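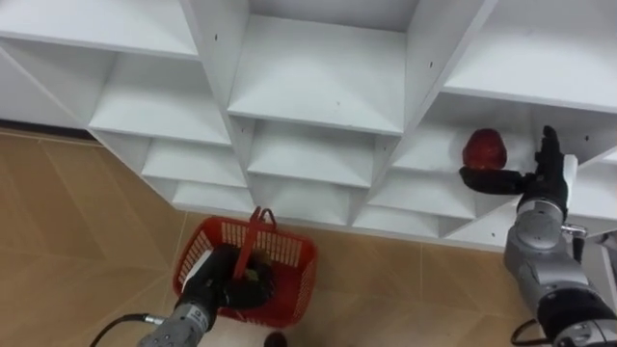 Home Features Machines Food Back Issues Subscribe

The Robot That Learned to Put the Fruit Back

A lab in Etberg is teaching a machine with two hands to work a set of shelves. Most of the lesson is about where to stop.

Picking up a pear is an old problem in robotics, and for a single pear on a bare table it is close to a solved one. Put the same pear on a shelf with a panel on each side and a board overhead, and the trouble starts again. The hand has to come in from the front. The wrist is wide. The fingers hide the fruit from the robot's own view just when the view matters most.

The Cokorau group in Etberg has spent the past year on that one problem. Its test rig is a white shelving unit of the sort that could stand in any apartment, four columns across, with a red shopping basket and some fruit. The robot has two arms with black, many-fingered hands. The group's method is called Tokarz, and its central idea is simple enough to explain at lunch.

Most systems of this kind learn by copying. A person steers the arms through the job many times, the computer records what the cameras saw and how the joints moved, and a program is trained to produce the same motions when it sees something similar. The approach works well until the robot is slightly off. A finger arrives a little to the left, the view no longer matches anything in the recordings, and the next move is a worse guess than the last one.

Tokarz splits each recording at the points where the hand comes close to the shelf. The long swing of the arm is learned as one thing. The last short stretch, where the fingers have to slip between the fruit and the divider, is learned as another, and the program gives that stretch far more attention in training. It also learns a third thing, which the group calls the hold: a short stop just outside the compartment, during which the robot takes a fresh look before it commits.
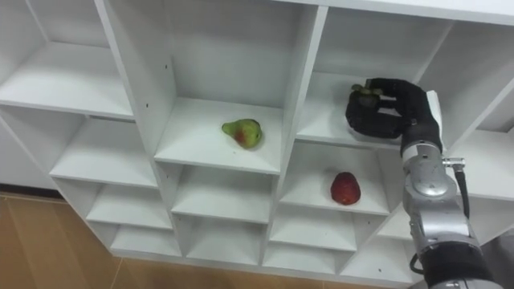 Why the shelf is the hard part

A white shelf looks easy. To a camera it is a mess. The panels are all the same color, the shadows are soft, and one compartment looks a lot like the next. The steep view from the head makes it worse, with the uprights drawing together toward the floor and the lower boards appearing smaller than the upper ones.

In early trials the robot often reached for the right fruit in the wrong column. It had learned what a pear looked like and had paid almost no attention to which opening the pear was in. The group tried colored tape on the dividers, and the mistakes mostly went away, but so did the point of the exercise. The tape came off again in September.

What replaced it was a change in the recordings. The people steering the arms were told to move the fruit to a new compartment after every run, and to use boards at different heights. They were also told to start some runs badly, with the hand too high or turned the wrong way, and then correct it. Those clumsy starts turned out to be the most useful part of the set - they showed the program how to get out of trouble, and smooth runs never do.

The set is small by current standards. It holds 109 recordings, all made on the same shelving unit. A mangosteen was added partway through. It is dark and round, and its cap of green leaves gives the fingers something to snag on.

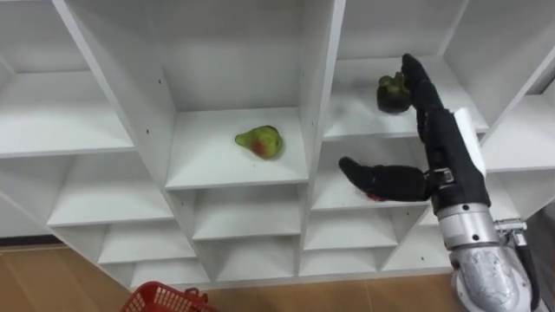
Small sets are cheap to make, and that matters to a group of this size. They are also easy to fool. A program trained on so few runs can pick up on things it should ignore, such as the color of the floor or the way the light falls late in the day. The group checked for this by covering parts of the camera view one at a time and seeing which ones changed the robot's choices. The floor made very little difference. The front edges of the dividers made a great deal, which was what everyone had hoped for.

The hold was less popular at first. It makes the robot look slow, and visitors tend to assume that something has crashed. With the hold removed, though, the hand brushed the side panels more often, and it sometimes set off for a fruit that had already been moved. With it in place, such errors became rare enough that the group stopped logging them by type.

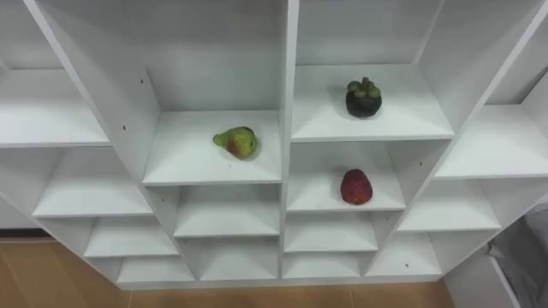 By the Nevberg Magazine science desk
April 25, 2024

Placing is still behind picking. To pick up a fruit, the robot needs to know where the fruit is. To put one down, it needs to know where the board is, and a plain white board gives it very little to go on. A pear lying on its side can also roll if it is let go too early. The present version lowers the hand until the motors feel some resistance, then opens the fingers. It is a crude rule and the group says so.

Working with both hands is the other open question. The left hand can reach into the basket and the right hand can reach the shelves, but Tokarz treats them as two separate jobs that share a clock. Passing a fruit from one hand to the other has not been tried in earnest.

A second shelving unit, with darker panels and narrower openings, is on order. The group expects the current program to do poorly on it and plans to publish the numbers either way.

Comments (3)

aisle_nine: I stocked produce for years. Mangosteens roll too, just so you know. Would like to see it try grapes.

pkwhite: Did they test it with people walking past? The article talks about light and floors but a store is full of shoppers.

Maren's Dad: The part about bad starts makes sense to me. Same way I taught my kids to park.

Related

Why Robot Hands Still Struggle With Bags
A Short History of the Shopping Basket
Inside the Nevberg Cold Store
What Cameras Miss in a White Room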